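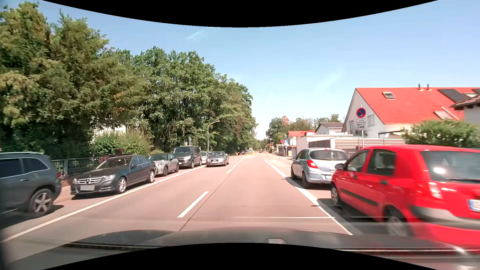
HELTIMEN, November 12, 2024 — The Heltimen Housing Office has approved an agreement with Brirura Homes to repair 91 rental units in the Paralard neighborhood. Work will begin in February and is expected to last 12 months. Residents will remain in their homes during most of the repairs, which cover roofs, windows and heating. Rents will stay at current levels for two years — a condition set by the Housing Office.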